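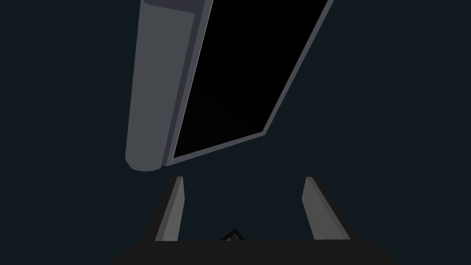 Magdalini Rallis, contributing columnist

4 min read

My mother kept a wall calendar from the hardware store in Caltville, and every square of it had somebody's name in it. Supper at the Bonuras'. Cards with Florence Marchand. Drop off the pie plate. I grew up thinking this was simply what a calendar was for, and I was well into my thirties before I noticed that mine had almost no people in it at all, only appointments, and that I had not sat in a neighbor's kitchen without an invitation since I'd moved back to town.

I would like to make a case for dropping by. I know how it sounds. I know we all work odd hours now, and some of us have babies sleeping, and I have friends who would rather be audited than have the doorbell ring while they're in their old sweatpants. I've hidden from the doorbell myself (once on the floor of the pantry, with a sleeve of crackers, which I finished). But I think we have gotten a little too careful with each other, and I think the carefulness is making us lonely.

When Florence was my mother's age and I was 11, she came through our back door most afternoons around four. She didn't bring anything and she didn't stay long. She'd sit down, complain about the water bill, ask me what I was reading and then tell me it was too old for me, and go home to start her potatoes.

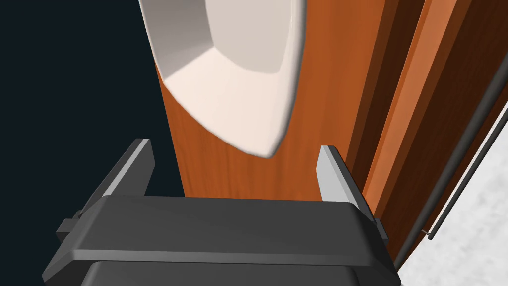 What I remember is how little fuss my mother made. She never cleared the table first. If there was laundry on the chair, Florence moved it to the other chair. Compare that with how I have people over now, which takes six text messages to arrange and most of a Saturday's worth of cleaning to survive, and by the time my guests arrive I'm so worn out that I half want them to leave. We've made hospitality into a kind of performance, and then we wonder why we only manage it in January and again for somebody's birthday.

So this past winter I started small. I told four households on my street that my porch light being on meant the coffee was too, and I meant it, dishes or no dishes. For a while only Florence came, and she is past eighty now and would have come anyway! Then the young couple from the corner turned up, stiff as church, and stayed until suppertime talking about their gutters.
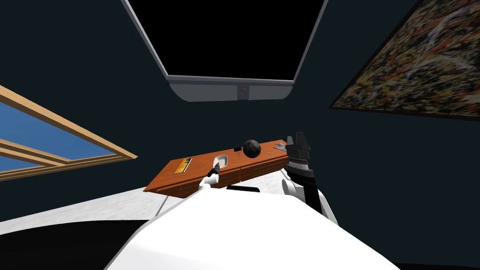 A living room doesn't have to be ready for company.

Some evenings it's still only me and the radio, and I leave the light on regardless. If you live anywhere near me and you see it, please come up and knock. I may be in my sweatpants, and you will probably have to move the laundry.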